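The Slow Return of the Night Train

2021-01-17

214 shares | 33 comments

When I was a child, my parents took me every summer on the night train from Derkerstead to the coast. I remember the blue lamp above the door, which could not be switched off completely, and the sound of the wheels when we went over a bridge. Then the line was closed, and for 18 years there was only the bus, or the airplane for those who could pay for it.

Last October the night train came back. It has 7 carriages, runs three times a week, and it is operated by a small company with the name Trosten. I bought a ticket for the second week of service. I wanted to know if my memory was better than the real thing.

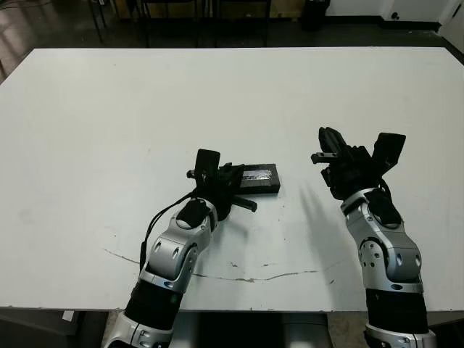
The station at Derkerstead is not made for waiting at night. The café closes early and the benches are of metal. Still, there were many of us on the platform, more than I had expected, and the mood was a little like before a school trip. An old couple had brought soup in a thermos. Two students were taking pictures of the departure board, where the word "Sleeper" stood again after so long.

My compartment had two beds and a small sink with a lid. The mattresses come from Coltetti, an Italian maker of ship's bunks, and they are firm in the way that I like. The blanket was too short. The blue lamp is gone, and instead there is a white strip with a switch that works. I was surprised to feel a small sadness about this.

The journey is 800 kilometers and takes the whole night. A person who is in a hurry will not choose it. But you lie down in one climate and you wake up in another, and for this I don't know any good replacement. At five in the morning I lifted the blind and saw fields with frost on them, and one house with a light in the kitchen. An hour later there were palm trees in front of a gas station.

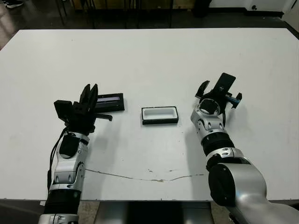 Vol. 12, No. 1 | Page 46

Is it a good business? Here the opinions are divided. A bed costs nearly the same as a simple hotel room, and the carriages are second-hand, rebuilt in the Hattori workshops near the harbor. Each of them carries few people compared with a day train, and it must be cleaned, heated and supplied with sheets. The tickets for the weekends sell well. In the middle of the week, I was told by the conductor, he sometimes has a whole carriage with only one snoring man in it. 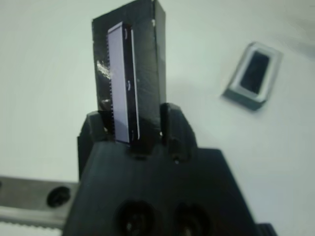
The breakfast is served in a paper bag: a roll, butter, apricot jam, and coffee that you get from the attendant at the end of the corridor. On the old train there was a dining car with tablecloths. Trosten says that it would like to have one again, but first it must find a carriage, and these are rare now.

I slept maybe four hours. On the return trip, I slept six, with my coat over my feet.

Share this story | Comments (33)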